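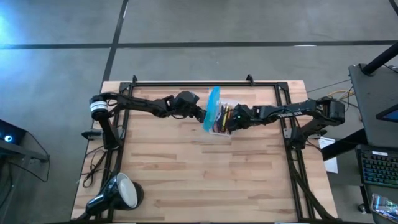 How to Sort a Box of Pens Before You Buy More Pens

Most households own 40 pens and can find one that writes, usually the one from the dentist. The cure is a clear box with a lid and a free evening.

What you need
A see-through box with a lid you can tell apart from the box. Blue is good. A sheet of scrap paper. A trash can, placed close enough that you can't change your mind on the way.

Step 1. Gather
Empty the drawers, the coat pockets and the mug by the phone. Check under the couch cushions too. My last sweep produced 21 markers and a fork.

Step 2. Scribble
Give every pen 6 seconds on the scrap paper. Shaking is allowed once. Breathing on the tip is something we all do and it has never helped me.

Step 3. Part ways
Anything that skipped goes in the trash, including the fancy one from the Flitum trade show. You were saving it. It dried out anyway.

Step 4. Pack
Lay the survivors lengthwise, side by side, in the box. Dark colors can share, as they look alike with the caps on. Put something bright yellow on top, so there's one you can grab without reading glasses.

Step 5. Close the lid
Hold the box still, set one edge of the lid down first, then press along the other side. If it bulges, go back to Step 3 and be less sentimental.

Store the box flat, near where you write your shopping lists. Leave "pens" off the next one.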